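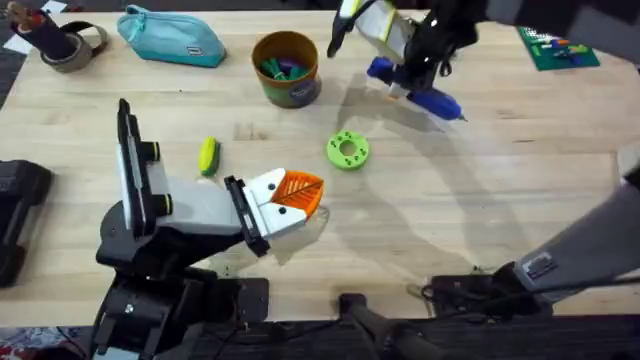

Craft table check, Wirnholm shared workroom
For the glue gun and printed parts sessions. Please go through it before you start and again before you lock up, and add your comments so the next group can read them.

Glue gun body and nozzle
OK. No cracks in the blue casing that I could find, and I did have a good long look because it gets plenty of use.

Cord and plug
OK, but please don't let it trail over the front of the table. Somebody's elbow will find it eventually!

Hot glue temperature
The sticks we buy from Zekier are marked 190 on the packet, so treat every drip as a burn waiting to happen. Cool running water if you do get caught, and write it in the book.

Tabletop
Fair. It's a lovely bit of wood and I'd like to keep it that way, so do your gluing on the green cutting mat, please, and leave the bare grain alone.

Printed pieces (ring, leaf-pattern piece)
Check for stringy bits and sharp edges before gluing. Run a thumb round the centre hole of the ring and the little recesses too, as rough spots like to hide in there.

Pouch, cup and holder
OK at the back of the table, out of the way of the nozzle. Anything pointy goes in with the tip down.

Gun stand
Needs attention. The old one wobbles, and I've asked Dastar for 2 new ones.

Cooling time
Leave the gun unplugged for up to 12 minutes before it goes back in the cupboard.

Next check: Wednesday, before the afternoon group.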